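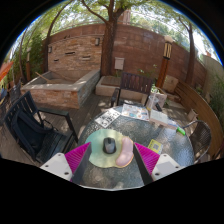

Figure 2. Round glass patio table at the Girnley site, with mouse, mouse pad and wrist rest among papers.

3.2 Outdoor work surfaces

Of the 74 households in the Girnley sample, 39 reported using a garden or patio table for computer work at least once a week between April and the close of the survey. Glass tops were recorded separately from timber and metal ones. Following Tiedemann and Sutter, we treat a pointing device and the surface under it as a single unit, as respondents who worked on textured glass tended to bring a pad outdoors with them.

Items not connected with the work were coded as residual. Paper made up the largest share of these, followed by drinks containers and small packages. A residual item was entered once per table, whatever its position.
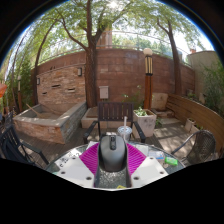 Seating was coded by material and by distance from the table rim. Mixed sets, in which wooden and metal chairs stood at the same table, were kept as one category, after a first attempt to divide them gave poor agreement between the two coders (Eder and Ruchti). Planters and other fixed features of the deck were noted but do not enter the analysis. The full list of codes, with 973 entries, is given in Appendix B.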